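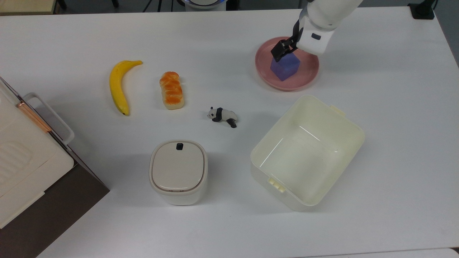 *The purple cube at the pink plate, seen from the head camera.*

# Cube to plate: a test worth running before you believe your arm works

Every pick-and-place guide I've read ends with a clip of one good grab. I don't trust any of them, my own included. The routine below is the one we use in the Rollcombe shared workshop, and it takes an evening.

You need an arm with a two-finger gripper, a table that doesn't wobble, a cube, a shallow plate with a rim, and some clutter. Toy food is fine.

## 1. Fix the table position

Clamp the mount, then push the table hard with your hip. If anything moves, sort that out first. We lost most of February to a loose clamp that I had blamed on the software.

## 2. Set the grip

Close the fingers on the cube by hand control and note the reading. Ours goes from 0 to 1,000 and we stop at 771. Your number will be different, so please don't copy mine. The Skodville forum is full of people who copied somebody's number and then complained about dented foam.

## 3. Set the release height

Jog the cube over the plate and lower it until it's inside the rim and just clear of the bottom. Save that point. Dropping from higher looks fine until the cube lands on a corner and rolls out. 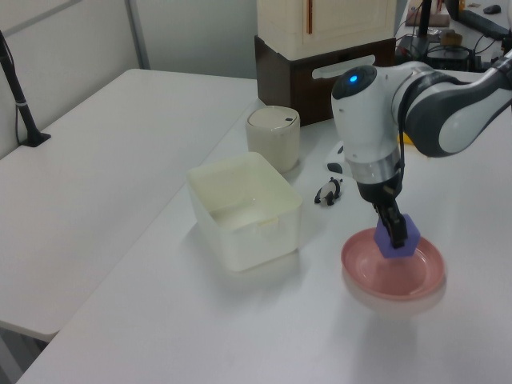
Check the height from the side as well as from above. A view straight down tells you very little about the gap, and I've seen people swear they were touching when they weren't. Crouch down and look.

## 4. Run it with clutter

Leave the other objects out and move them between runs. A script that only works on a bare table has learnt very little. Put something small near the plate, where the wrist has to pass over it.

## 5. Write down the failures

Do at least 5 runs in a row without touching the settings. If you change something, start the count again. Our log, which we call Plerkitus for reasons lost to time, stands at 287 runs, and the failed ones are the only ones I reread.

The Hulme script claims to tune the grip for you. I tried it twice and went back to doing it by hand. If you do use it, keep your old settings file.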